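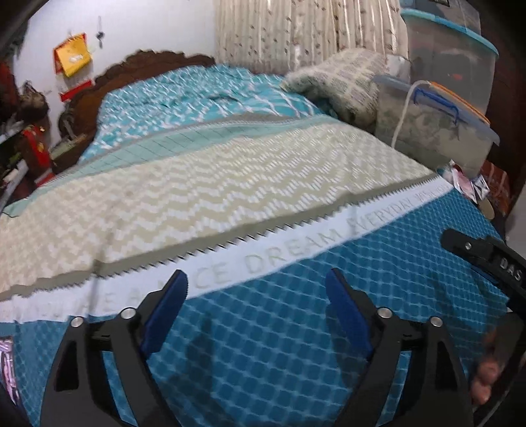
Talk notes — small bedrooms, Drarkdale home evening

Start at 7. Thank Soledad Zavala for the room. Mention handouts by the door.

1. Why the bed first
The bed is the biggest flat surface most people own, and it collects things. Clear it, then make it. Takes 10 minutes at most. Leave the shelves for another day.

2. The spread
Patterned spreads hide creases better than plain ones. Blue and turquoise with a chevron band, like the one on screen, can be a bit rumpled and still look fine. Pull the far corners last. If one hangs lower than the other, shift the whole spread, don't tuck.

3. Quilts
Fold and keep at the head end. Ask who washes theirs at home. Annelies Kuster has a heavy one that dries in two days — she may want to speak.

4. Clear boxes
Stack two, no higher. Lids with clips. Label the short side. Keep cables off the lids or you'll be moving them every time you open one. Florante asked about prices: I paid 294 for a pair, without delivery.

5. Headboards
Carved wood holds dust in the curves. Dry paintbrush, then a barely damp cloth. No spray polish.

6. Shelves
Only if there's time. One shelf per evening. Skip to questions if it's past 7:45.

Next talk is in January, curtains and how to wash them. Maricel Tiongson has the sign-up sheet.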